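Clothes moths in rented flat, treat or throw away?

toivo_ojala
2024-10-11
Hello all. I live in a rented flat in Kellwood and I have found small moths in the closet for 2 weeks now. There are holes in five wool sweaters. The landlord wants to send a company, Plestano, to spray all the rooms. I am not sure that spraying is necessary. What is your experience?

mciver_k
Let them spray. I waited until May with mine and by then they were in the carpet too.

drawerlady
I don't agree with mciver_k. Spray does little for larvae inside folded wool. Put the sweaters in the freezer in closed bags for 2 weeks, and vacuum the closet edges well.

mciver_k
And the carpet? You can't put a carpet in the freezer. I paid 600 for a new one.

toivo_ojala
Thank you both. My freezer is small, so I must do it in parts. I have also started to wash everything that was stored near the wool, also the cotton things. 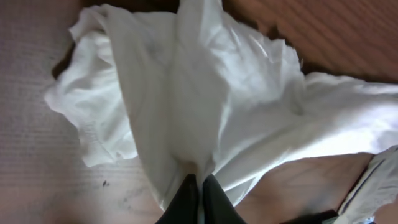 The sweaters I will not wash hot, because they would become too small. Is 30 degrees Celsius enough to kill the eggs?

drawerlady
No, 30 is too low. Freeze them first, then wash.

ekow
Ask Plestano what product they use before you say yes. You should get it in writing.

toivo_ojala
Good advice, I will write to them tonight.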